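Court Records Researcher (Defamation and Media Law), part-time contract

Wanlow Legal Data, Trerkthorpe office

Wanlow compiles case summaries for law firms, insurers and newsrooms. We are hiring one researcher to work on the Besson register, our index of defamation claims filed against broadcasters, podcast hosts and website operators. The contract is 30 hours a week for 10 months, starting in February, with one Saturday shift each month when the courts' electronic filing system is down for updates.

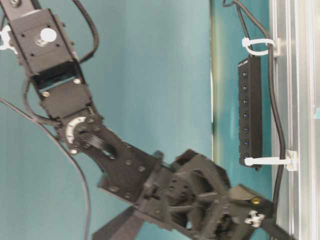
The register now holds 104 open matters. For each one the researcher reads the statement of claim, the defence and any interim rulings, and enters the parties, the words complained of, the date of publication, the pleaded meanings and the remedy sought. Entries follow a fixed template and are checked by a second reader before release. Material lodged as exhibits must be logged by type: screenshots, transcripts, audio, and stills. Sealed exhibits are recorded by number only.

You will need:

A law degree, paralegal diploma or equivalent court registry experience
Working knowledge of pleadings in defamation, including truth, honest opinion and qualified privilege
Accurate typing and a consistent citation style
The ability to summarise an allegation without repeating it as fact
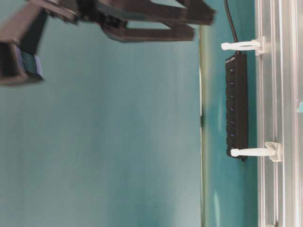
Réka Pap adds that applicants tend to underrate the last point. In her view most corrections to the register come from a missing "alleged", and she would sooner train a careful writer in the rules of court than the other way around.

Pay is $41 an hour, plus leave loading. Travel to the Skastetti registry is reimbursed at cost. Remote work is available for up to two days a week after the first month.

To apply, send a résumé, two referees and a one-page summary of any published defamation judgment. Please do not send work prepared for a client. Shortlisted applicants will sit a timed indexing exercise at our office. 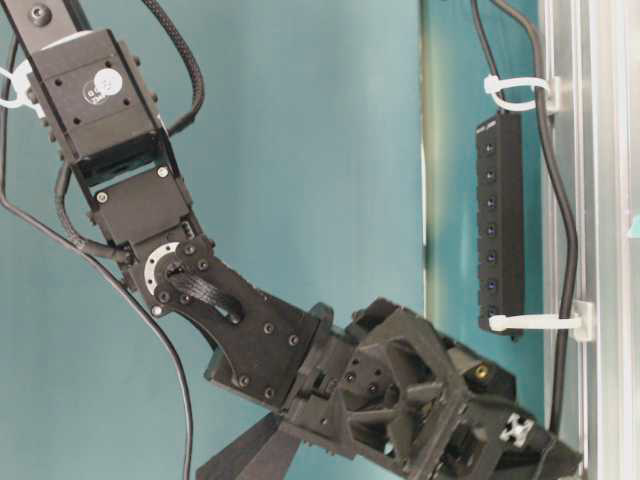
Black robotic arm with a servo motor and white cable tie

Applicants must declare any current or past involvement, as party, witness or adviser, in a matter against a media organisation. A declaration does not rule you out, but you will not be assigned the file concerned.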